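Studio Helper Wanted at Skostgate Paint Rooms (Part-Time, Evenings)

We're a friendly painting studio up the stairs at Skostgate, and our evening classes have grown faster than our supply of hands. If you like paint, people and a well-kept table, we would love to hear from you.

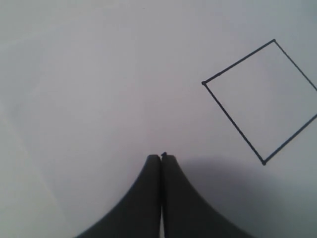

You would be working alongside Gilles Chauvin, who teaches beginners, and Bart Mertens, who looks after the supplies and has strong feelings about lids. There are 2 classes an evening, 4 evenings a week, with Friday the liveliest of the lot. No art degree is needed — patience and a clean apron will get you a long way.

Before each class you'd wipe down the tables, put out brushes and trays, and fill the water jars. During class you'd fetch things, answer small questions and cheer on anybody who has decided their sky is ruined (it never is).

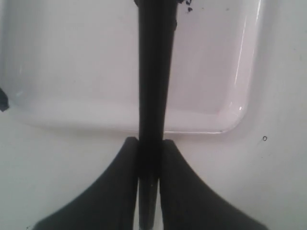
Cleaning up

A good part of the job comes after the painters have gone home, and we'd like you to know that going in. Brushes get washed in warm, soapy water and wiped from the handle up, paying attention to the metal collar, where paint loves to settle. Streaks of blue down the silver are the kind of thing we mean, and the crimped ridges near the handle deserve a little rubbing with a rag too. It's slow work, but there's music, and Bart makes a decent pot of tea.

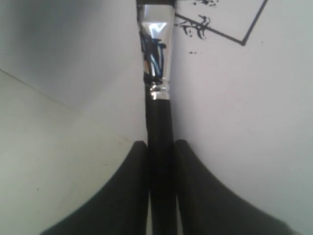 Pay and how to apply

The pay is $55 an evening, and you're welcome to sit in on any daytime class for free. Write us a few lines about yourself and which evenings suit you, and leave them at the front desk for Gilles. We hope to have somebody started by December.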